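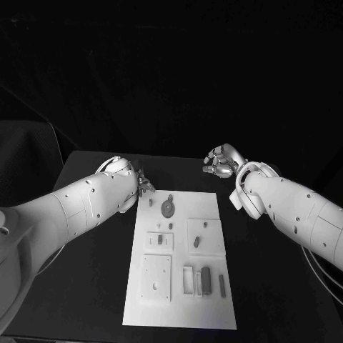
White assembly board keeps sliding on a dark tabletop

Posted by Tahmineh Babaei, June 8, 2021

I have a flat white board that I use for practicing small assembly work, pegs and that kind of thing. It sits in the middle of a dark table with a black curtain behind it. The board weighs 700 grams and it creeps toward the back every time something gets pushed into it. After 20 or so insertions it is crooked and I have to line it up again. I don't want to drill the table because I share it. Is there a way to hold the board that comes off clean? I would also like to be able to take it off and put it back in the same spot.

3 replies

Fraser Gourlay

Double-sided tape. Works fine.

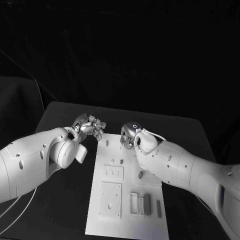 Ieuan Bevan

I would not use tape if you take the board off often. It leaves glue behind and you never get it back in quite the same place.

I had the same problem with a board that had a few upright pegs and a raised panel with three narrow slots. The slots were the worst part, I was always pushing sideways to get things lined up. What I did was cut a sheet of thin rubber mat a little smaller than the board and lay it underneath. Then I clamped two straight strips to the table, one along the back edge and one along the left. The board drops into the corner they make. Wipe the table first, dust makes the rubber slip.

The mat was a Tessier one, 400 mm wide, cut with scissors. Keep it flat. If it bunches up the board rocks and the pegs lean.

Eilif Sundqvist

Agree about the strips. Check that the clamps don't stick up where your hands or tools have to pass, I put mine at the ends. For marking the position, a white pencil shows up well on a dark top and rubs off with a damp cloth. Don't use paint marker. I still have a line on my table from last September.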